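Pre-power checks for the two-arm bench, with my comments

September 26, 2020
By Flynn Henare

Print | E-mail this | 84 shares | 2 comments

I run through this every time before the arms go live at the Denbridge workshop. Gearóid asked me to type it up so he can stop ringing me!

[x] Mains lead off the PC we're stripping. Done, and the lead goes in the drawer, so no one can plug it back in while chatting.

[x] Base bolts on both arms. One on the left arm took a quarter turn. Second time since July, so I've put threadlock on it (should have done that in the first place).

[x] Stop button. Pressed it with the arms moving slowly, both halted. Please do test it moving, a button that works on a parked arm tells you very little.

[ ] Cable slack. Not happy with this one yet. Fine in the normal poses, but at full stretch the gripper lead gets tight. I want another 40 mm before I tick it.

[x] Gripper screws. All nipped up by hand. Don't go mad, the threads are only small.

[x] Speed limit. Set to 200 mm per second and no higher while the case is open. Gearóid, I know it's dull.

[x] Printed fixture plate. No cracks, no wobble. The first one I printed split along a layer line, so give it a proper look and a bit of a tug.

[ ] Sharp edges. PC cases are horrible for this, I've got the plaster to prove it. Gloves on for anything you do by hand, and I still want some edge trim to keep the leads from rubbing.

[x] Floor clear on the side you stand. Bags under the other bench, please.

Two boxes still open, then, so it's slow runs only until I've sorted the slack and the trim. Shout if you find anything I've missed and I'll add a line.

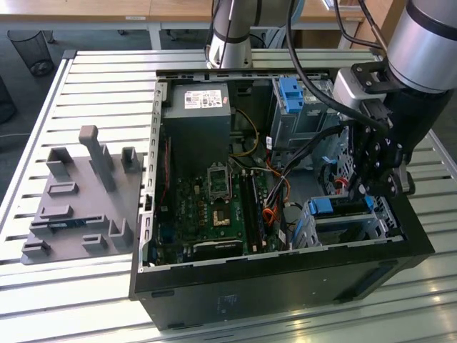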